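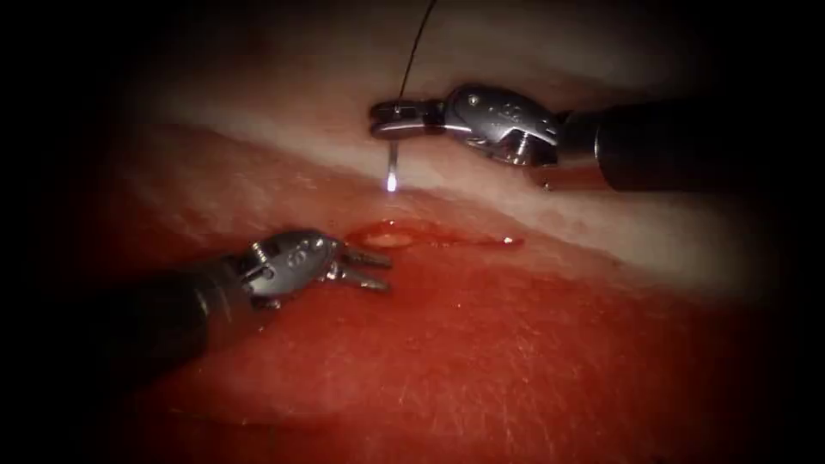

The Plorora two-layer pad is a practice tissue for needle driving, suture placement and knot tying. It is made from two bonded silicones of different hardness: a soft red base and a firmer pale layer. The two are kept well apart in colour so that the boundary can be found under a strong light and in a narrow field of view, and so that a dark suture stays visible. A fine dark thread crossing the pale band shows as a clear line along its length, and a curved needle brought down to the edge between pale and red can be placed against that edge by eye.

Training supplies > Soft tissue > Suture pads > Plorora two-layer pad

Plorora two-layer pad
Made by Hadov

Description

The red base is the working layer. It is cast in one piece and carries no printed guide marks in the standard version. Incisions are made by the user with an ordinary scalpel blade, to whatever length and depth the exercise calls for. The cut edges part slightly under their own tension and have to be brought together by the suture. Tension is set during casting and does not depend on how tightly the pad is clamped.

The pale layer is bonded to the base along one long side and stands up from it when the pad is mounted on the curved cradle. On a flat tray it lies nearly level. It has a higher tear strength than the red base and will hold a stitch placed closer to its margin. Exercises that join the two layers should start with the bite in the pale side, as the red side will give more when the thread is drawn through.

Both surfaces have a slight sheen. The matt finish supplied with the earlier pad marked badly where instruments rested on it and has been withdrawn.
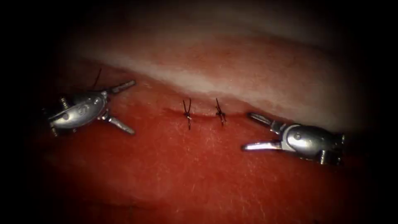 Short incision in the red surface, closed with sutures.

Specification

Length: 225 mm
Width: 80 mm
Depth of red base: 5 mm
Material: platinum-cured silicone, pigmented throughout
Reinforcement: fine knitted mesh in the lower part of the base
Latex: none
Animal content: none
Supplied: in packs of 2, dusted and sealed
Mounting: Relau cradle or any flat tray with edge clips

Dimensions are taken on the flat pad before mounting. Colour may vary slightly between batches. Pads in the same pack are always from the same batch.

Needles and thread

The base accepts curved taper and reverse-cutting needles. Cutting needles leave a larger track and shorten the working life of the area around the incision. Very heavy needles are not recommended; they tend to catch the mesh on a deep bite and lift it towards the surface.

Monofilament and braided threads can both be used. Braided thread drags more in silicone than in living tissue, and a light wipe of the supplied lubricant along the first part of the strand reduces this. Do not use petroleum jelly or any other oil-based product. It softens the bond between the layers and the damage cannot be put right.

Dark thread is advised for general use. White and undyed threads are hard to follow over the pale layer, and violet thread loses contrast against the red when the light is turned down.

Preparation

Remove the pad from its bag and brush off the dusting powder with a dry cloth. Wipe with a damp cloth if any powder remains. Fix the long edges first, then the short ones. The pad should lie without ripples but should not be stretched -- a stretched pad gapes at the cut and the edges will roll inwards when the knot is tightened.

Cut from the middle outwards. Keep new incisions at least a finger's width from old ones and from the bonded edge. The underside is not a working surface and should not be cut.

Working life

A single incision can be closed and reopened several times before the needle tracks begin to run together. The first sign of wear is a stitch that pulls out to the cut edge under normal hand tension. At that point move to a fresh area. The pale layer usually outlasts the base.

Remove old sutures by snipping beside the knot and drawing the thread out in one direction. Pulling the knot through will enlarge the track. Cuts can be closed with Hadov silicone repair paste, though the repaired line is stiffer than the rest and is best left out of assessed work.

Cleaning and storage

Wash in lukewarm water with mild soap, rinse and leave flat to dry. Alcohol wipes may be used on the surface. Do not autoclave. Store flat and away from direct sunlight, with the interleaving sheet between pads; the red pigment can transfer to the pale layer if pads are stacked face to face for long periods.

Not for clinical use. The pad is not sterile and must not be brought into a sterile area.

Ordering

The pad is stocked in the standard firmness. A softer base is cast to order and is not kept on the shelf. Cradles, edge clips, lubricant and repair paste are listed separately under accessories. Orders from teaching departments are handled by Chauhan, who also hold the current safety data sheet and batch records. Quote the batch number printed on the bag seal when reporting a fault, and keep the pad until a reply has been received.

We use cookies to remember your basket and to measure visits to this site. By continuing to browse you agree to our use of cookies. Manage settings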